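**Orimside library opens repair evenings for old computers**

October 2023

The public library in Orimside has started a program where residents can bring old computers and get help to repair them. The first evening was held in the reading room on Costigan Street, and the library says that 118 people have already put their names on the list for the next ones.

The program is run together with Tillach, a small repair shop in the same street. The shop lends tools and two of its workers, and the library gives the room and pays for small parts such as screws, cables and thermal paste. Larger parts must be paid by the owner of the computer.

"Many people here have a computer in the closet which they stopped using five or six years ago," said Marama Paewai, who leads the library. "They do not want to throw it away, but they also do not know what to do with it. We hear this question at the desk almost every day."

The idea came in August, after the town published its yearly report on waste. According to the report, residents brought 3,719 electronic items to the collection point on Jindano Road during one year. The town did not check how many of these items could still be used, but the workers at the collection point told the library that they often see computers in good condition.

Rangi Ngata from Tillach agrees with them. He says that the most usual problems are simple ones: a full disk, too little memory, a fan with dust inside, or an old battery on the board. A slow machine can often serve for some more years when it gets a solid state drive and a fresh system.

"People think that the whole computer is broken when only one part is tired," Mr. Ngata said. "With a desktop it is easier than with a laptop, because the parts are bigger and you can reach them."

The town council has given the library $2,000 for the first winter. Merle Rutherford, a member of the council, said that the money comes from the waste budget and that the council will look at the results in spring. She would like to see the same program in the two villages north of the town, where there is no repair shop at all.

Not everybody is sure that the plan is big enough. Hemi Gilchrist, who teaches at the secondary school, asked at the council meeting why the schools were not included from the beginning. He said that the school replaces its office computers in large groups and that the old ones stay in a storage room for a long time before they are collected. The council answered that it will discuss the matter with the school, but it did not give a date.

There are also some rules for visitors. Each person can bring one computer per evening. Printers and television sets are not accepted, and phones will be looked at only if there is time left. Owners should stay with their machine during the repair and should save their own files before they come. The library does not take responsibility for lost data. Children under 14 must come with an adult.

Ms. Paewai said that she was asked several times about private information on old disks. The helpers can show how to erase a disk in a safe way, and they can also take it out of the computer so that the owner carries it home.
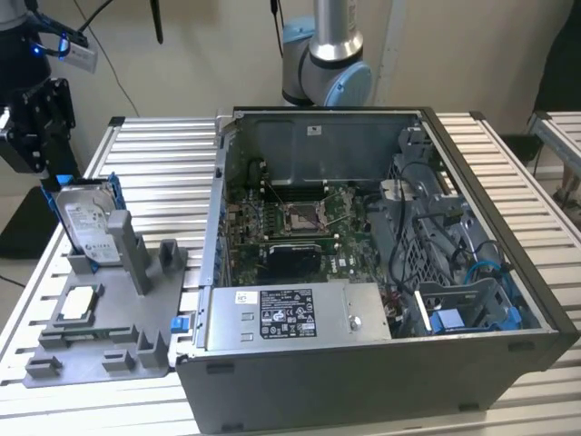 *A desktop computer with its side panel removed and the processor socket empty.*

For residents who only want to give their computer away, the library will keep a shelf near the back entrance. Machines that can be used again will be offered to families who ask for one at the desk. There is no form to fill in, and the library does not ask about income. What cannot be repaired will go to the collection point on Jindano Road.

Aroha Henare, who was at the first evening with a desktop from her late father, said she came mainly for the photographs on it. The computer did start after the memory was cleaned and put back, and she copied the pictures to a small drive. She has not decided yet if she will keep the machine.

The repair evenings take place twice a month until the end of winter, from 6 to 9 p.m. Participation is free, but places must be booked at the library desk or by phone. Visitors are asked to bring the power cable of their computer. A monitor and a keyboard are not necessary, as the library has its own.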